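Workshop > Notebooks > Frame finishing > Hinge and temple trials

12 April 2019

Second round on the Erow temples, cellulose acetate from the Ebihara sheet, 6 mm stock. The October batch went cloudy at the hinge end after tumbling, so the barrel time was cut and the pumice changed for a finer grade.

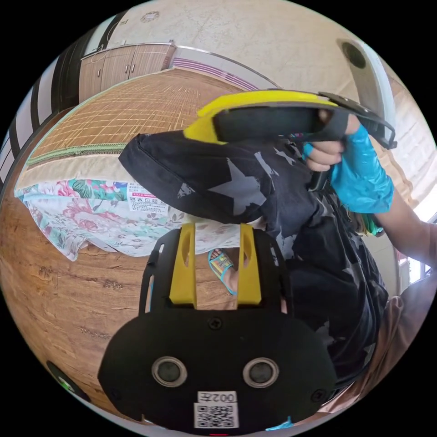 Page last changed: 12 April 2019, after tumbling

Correction to the heading line: date of entry stands, batch reference is Droltow 119. Ten pairs cut, core wire shot at the usual heat. 2 pairs rejected for wire drift towards the outer face. Drift was worse on the left temples. Suspect the guide block, which has a burr on the inlet side. Dressed it with a fine stone and refitted.

Haze at the hinge end is much reduced. What remains sits under the rivet plate and will not show once the front is fitted. Tip bend taken at the old setting; springback higher than on the Bivport sheet, so the former needs a tighter radius. 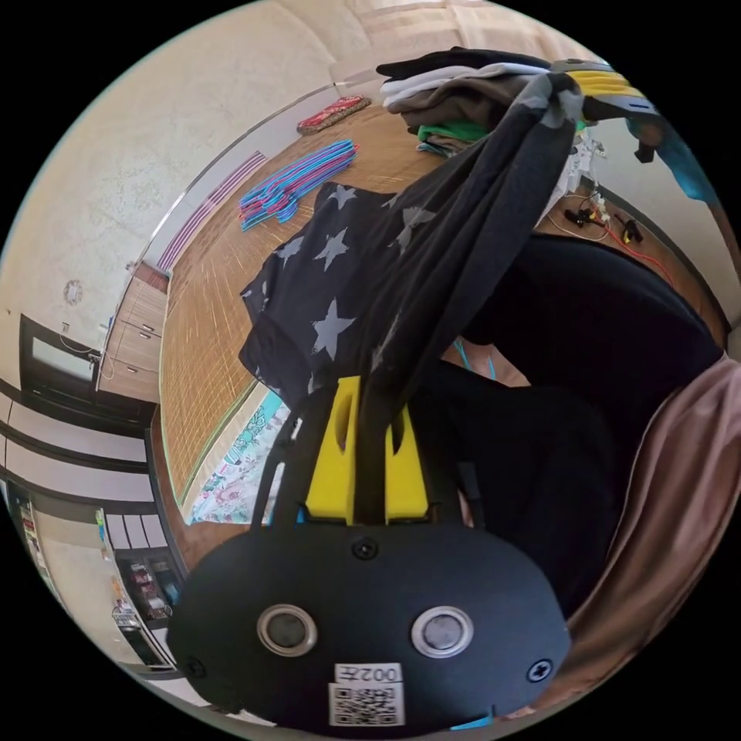
Hinge screws still back out when the temple is cycled by hand. Thread lock helps but marks the acetate if it runs. Try a nylon-coated screw on the next set before altering the barrel depth.

To do: recut the former, order screws, weigh a finished pair against the Bivport ones. Leave the remaining blanks flat under the board until the next bend.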